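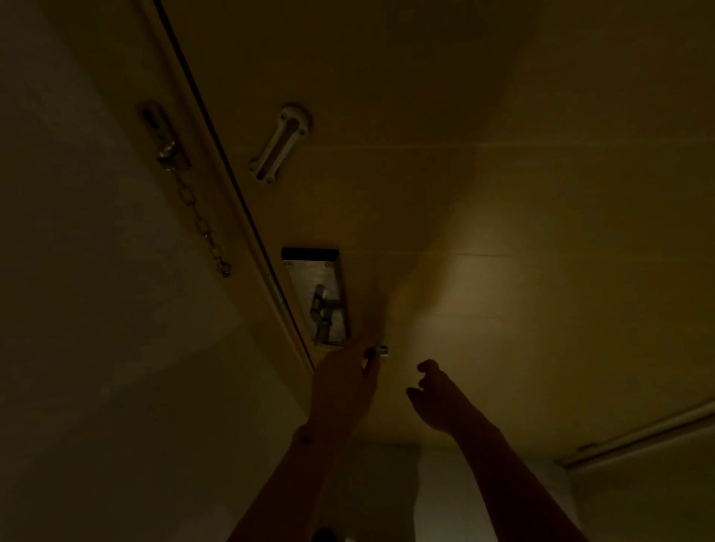 Wellow Door Cell – Frequently Asked Questions

What is the door cell?
One robot arm and one apartment-style door, which the arm opens and closes all day so that we can find out what wears out first. So far the arm is ahead.

Who looks after it?
Sawsan Hijazi. Leave a note on the Dremov board if she's out. Don't leave it on the door.

Do I have to work the lock by hand before a run?
Yes, every time. Pause the arm, then turn the small knob through its full travel with your fingers. If it feels gritty to you, the arm will call it a fault 400 cycles later and blame the gripper.

What about the security chain?
Let it hang free. A chain left in its track stops the door short, and the arm will keep pulling with great sincerity until the force limit trips.

How often do the gripper pads get changed?
Every 26 hours of running time. They'll look fine. Change them anyway and log it under Kanaan, our name for the maintenance sheet.

The arm misses the knob by a hair. Should I re-teach the position?
Check the screws on the lock plate first. A plate that has crept 2 mm looks exactly like a bad teach point, and we have re-taught a perfectly good arm more often than we'd like to admit. If the screws are tight, run the Zukenis routine from the pendant menu.

Can I use spray oil on the lock?
No. Dry graphite only, and a small puff – the September incident involved a large one.

It stopped with code 52. Now what?
Door not closed. Close the door, clear the code, restart from home.

When is the cell free?
Wednesday afternoons, unless Sawsan has the covers off.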